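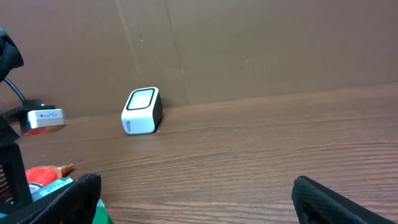 PARKSIDE, November

Table officials and scorers wanted, men's and women's basketball

The Sisarton League is looking for people to sit at the scorer's table for the rest of the season. We say "looking" because the last two adverts brought in 19 replies between them, and four of those people were still with us by the third round of games. So this one is going to be plainer about the job than the others were.

The work is scoring, timing and running the shot clock at home games in Parkside and Makhubela. You would do one of the three on any given night, and you would be expected to learn the other two. Most games tip off at 7.30pm. You need to be in your seat 40 minutes before that, whatever the fixture list says about doors opening, and you stay until both coaches have signed the sheet. Some coaches take their time over signing.

Pay is 200 a game, paid at the end of the month. Travel is not included if you live in Parkside. It is included for Makhubela, provided you share a car. We have been asked whether the fee will go up in the new year. The league has said it hopes so, and it said the same last year, so please don't apply on the strength of it. 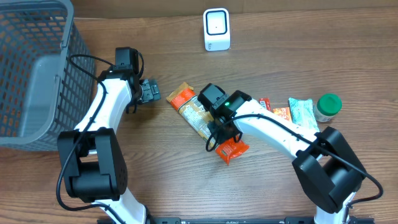
Photo: Mesfin Berhe

What we want from you

You should know the rules of basketball well enough to tell a team foul from a technical without asking the person next to you. A certificate is welcome but we don't set much store by it. We have had certificated scorers lose track of the possession arrow before half-time, and we have had a retired bus driver who never lost it once.

You must be 17 or over. You must be free on Tuesday evenings, which is when the women's fixtures are played, and able to do at least two weekends a month. If you have a son, daughter or partner in one of the squads, say so on the form. It won't rule you out, but you won't be given their games.

You will be shouted at now and then. The league has a respect policy and a poster to go with it. In our experience the poster has made little difference, and what helps is an official who stops the clock, fetches the referee and doesn't argue back.

Training

There are two evenings with Ntombi Maluleke, who has charge of the table officials, followed by three games sitting beside somebody experienced. The training evenings are unpaid. The three games are paid at half rate. We think they ought to be paid in full and have told the league as much.

The new Skedonden scoring software is due to come in after the break. We were told that last season too. Until it is working at both halls, you will be keeping a paper sheet, in pen, with no crossings-out in the running score.

How to apply

Write to Sipho Moodley at the league office in Parkside, or leave a note at the hall desk on a game night. Tell us in no more than 200 words which games you have watched or scored lately, and which evenings you can't do. No CV, please. Everyone who applies will get an answer, including those we turn down.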